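Subject: Re: [plemden-supporters] Summer window: budget and squad registration
From: Manon Nguyen
To: plemden-supporters list

On the previous message:

> The local paper has the sale of Stüber to Gomport as good as done,
> and says the whole fee goes back into the squad. If that is right
> we could sign three or four players before the window shuts. Does
> anyone know whether the club is free to spend all of it? Last year
> we were told there was a cap and then heard no more.
>
> Also, would the new centre-half need a squad place if he is under
> the age limit? I have read the league page twice and am none the
> wiser.

Taking these in order.

1. The fee

The club is free to spend it, but will not have it all at once. Gomport pay in instalments, as they did for their last two signings from this division. The first falls due on completion of the medical and registration, the second in January, and the rest at the end of the season. Only the first can be counted for this window, unless the board borrows against the others. The accounts presented in March state that it will not.

There is also the sell-on clause. Stüber's former club is owed 25 per cent of any profit, payable in step with each instalment. The paper did not mention it.

2. The cap

It is still in force. The limit applies to wages as a share of turnover and does not touch transfer fees directly. A fee counts only through the yearly charge over the length of the contract. A player bought on a four-year deal therefore weighs less on this season's figures than the same player on a two-year deal, wages being equal. Expect long contracts.

Turnover rises with the gate. The budget assumes an average of 3000 at home. The lowest league attendance last season was 1553, for the rearranged evening match, and two more of those would take most of the slack out.

3. Squad places

Players under the age limit on the first day of the season do not need a place. The relevant date is the start of the season and not the date of signing, which may be where the league page is confusing. The centre-half qualifies by a few weeks. He will need a place next year.

At present 8 places are open, counting Stüber's. Two are held for players coming back from loan. 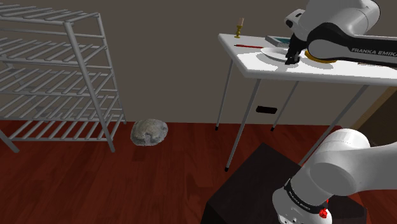 4. Irkano

He is out of contract and can sign after the window shuts, provided his registration elsewhere ended before it did. I would not read much into the delay. The form has to reach the league by five in the afternoon to count for the following match.

5. Corrections

My last message gave the loan recall date as the end of the window. It is the day before. The archive copy has not been changed.

Manon Nguyen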